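Vastoline Housekeeping Package, version 2: review
Posted 2018-05-11

Vastoline sells this as a chore package for two-armed robots. The license costs $755 a year, plus $230 for setup. I tried it on the two jobs I like least, picking up clothes and getting them to the washer.

Clothing left on a bed is where it does best. The arms are slow, but the grip is gentle and I had no torn seams in March or since.
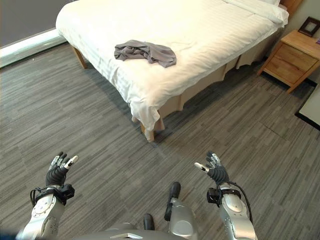 Gray clothing on white bedding, one of the pickup jobs.

Thin shirts give it trouble. It sometimes takes a fold of the sheet along with the shirt and has to let go and start over. The older Zeditz software did this more often, and it cost $447 with no updates.

Laundry baskets are harder. Clothes pile up on each other, dark items hide under lighter ones, and a sleeve over the rim can catch on the way out.
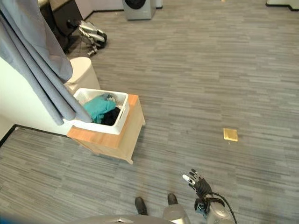
I would not leave it alone with a full load yet. Sorting by color works in good light and gets worse in the evening. It can't read care labels, and folding is listed as "planned."

Worth it for a test lab. For a home, wait for version 3.

Rating: 3 out of 5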